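**Drawers or shelves for seed packets?**

**prurcombe_plot9**

Righto, I've finally hit the point where the seeds have beaten me. Over 200 packets, all in one shoebox, and the lid hasn't closed since February. I spent most of last night looking for one lot of climbing beans and found three lots of beetroot I'd forgotten buying. So what does everyone use? I'm leaning towards a small cabinet with drawers but I'm open to being talked out of it.

**mulchmad**

Drawers! Drawers every time! I moved mine into an old set of office drawers and it's changed how I garden — I sow things when I'm meant to now, because I can find them. One drawer per season, packets standing up on their edges like records, and a bit of cardboard between the months. Even my partner can put them back in the right spot (mostly).

**grenau_greens**

Going to disagree with mulchmad, sorry. I had drawers for five years and things went in the back and never came out. Glass jars on an open shelf in a dark cupboard, that's my vote. You see everything at once, and a little bag of dry rice in each jar helps with the damp.

**mulchmad**

But then you've got to tip the whole jar out to get to one packet! And you can't file by sowing date in a jar. If stuff is getting lost at the back, the drawer's too deep. Go shallow and pull it right out.
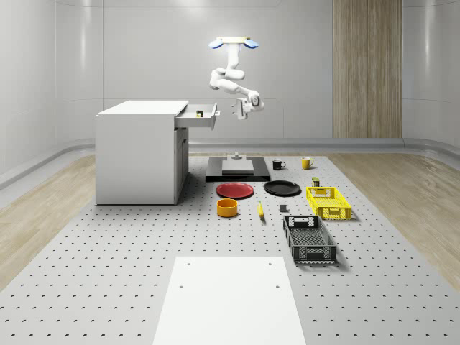 *White cabinet, flat top, drawer up near the top. *

I'd keep the flat top clear for writing labels, too. Mine is always covered in pencils and twine and I love it.

**Francine Grewal**

I'm with both of you, a bit. Drawers for the paper packets, jars for anything I've saved myself. Home-saved peas and beans take up so much room that they'd fill a drawer on their own. Whatever you choose, please keep it out of the shed. Mine got so hot in there one summer that hardly any of the parsnip came up, and parsnip is fussy enough as it is.

**grenau_greens**

Agree about the shed. Still say jars. My tomato seed is nine years old and I got a good tray of seedlings from it this spring, so something's working.

**prurcombe_plot9**

Nine years! That's brilliant. Okay, I'm going shallow drawers in the hallway, where it's cool and I'll walk past them every day. Jars for the beans, thanks Francine. Does anyone sort by colour, or is that asking for trouble?

**mulchmad**

I tried coloured tabs and forgot what the colours meant. Months are easier. Put up some photos when you've filled it!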